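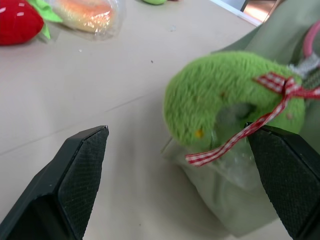

7 Apr 2022
Dye shed notebook, second weld vat of the spring

Right, where was I. The Lemieux fleece finally got its second scour yesterday and I think we've cracked the grease problem, or at least bullied it into a corner. The rinse water ran clear by the third bucket. It dried overnight on the racks and feels lovely this morning, bouncy and a bit squeaky, with none of that tacky business at the tips that ruined the September batch (still cross about the September batch).

Weighed it before mordanting: 792 g. That's less than I'd hoped for after all the skirting, but I was ruthless with the britch end and I'm not sorry. Split off 525 g for the green and put the rest back in the cupboard for Benedicta, who wants a plain yellow for the Trurnholm blanket and has asked me three times not to overdye it by accident. It has a label on it, Benedicta. A big one.

Mordant

Alum as usual, cold start, brought up slowly over the whole morning. I had the radio on and forgot to look at the thermometer for a good stretch, so it went a touch higher than I like. No felting that I can find. I left the wool in the pot to cool and didn't poke it, for once in my life.

Note for whoever does the next one: the long thermometer reads high. I checked it against the jam one and they were 2 degrees apart. I trust the jam one.

Weld

Used the dried stuff from Prirnska, the bag with the torn corner. It's stalkier than last year's and I had my doubts, but chopped up small and soaked overnight it gave a really strong liquor, proper mustard-coloured and smelling like a wet hedge. Pinch of chalk in, and it jumped straight to that sharp lemon that makes you squint. Our tap water must be softer than I thought, as I never needed chalk at the old place.

Wool in for an hour, then out for a look, then back in, as I can't leave things alone. The yellow is even except for one patch near the top where a lock was sitting proud of the water. It'll vanish in the carding. I've pulled a small sample off and pinned it to the page opposite, so please don't borrow it for matching, I want it here when we come to compare light fastness.

Indigo, and what went wrong

The vat was sulking. I'd fed it the night before and it had a decent coppery skin first thing, but underneath it was more blue than green and the first dip came out thin and grey, like old dishwater. I gave it a bit more lime and fructose, stirred from the bottom, put the lid on and went for lunch. An hour and a half later it was a completely different animal! Clear amber-green below the flower and that funny sweet smell.

Dips after that were short. One minute in, squeeze under the surface, lift, air it. I love this bit, the wool comes up the colour of a lime sweet and then goes dark while you stand there. First dip gave a grassy green, second took it down to something nearer moss. I stopped there. Benedicta thought a third would be nicer, but she likes everything the colour of a pine wood at midnight and it's my fleece.

What I was after was a soft grey green, the sort you get on the back of a sage leaf, and we're too bright for it. I suspect the yellow is simply too strong. For a dustier shade I'd go for an exhaust weld bath, or one short dip in a weak vat first with the yellow on top. Corkisari sheet 569 has a recipe along those lines using iron at the end, which would sadden it nicely, but iron makes this sort of fleece harsh and I want to be able to wear it next to my neck.
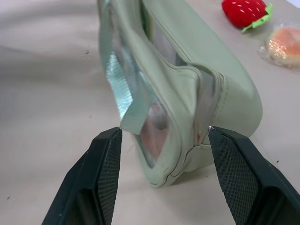
Still to do

Rinse the green again, properly, with a drop of vinegar in the second water. I gave it a quick one and there was still blue coming off.

Strain the leftover weld liquor into the lidded bucket. It might do one more skein if it's used before it ferments.

Ask Prirnska whether they've any of the leafier weld left, and what they want for it.

Buy gloves. Mine have a hole in the left thumb and I have a blue thumbnail to show for it.

Feed the vat tonight, small feed only, lid on tight.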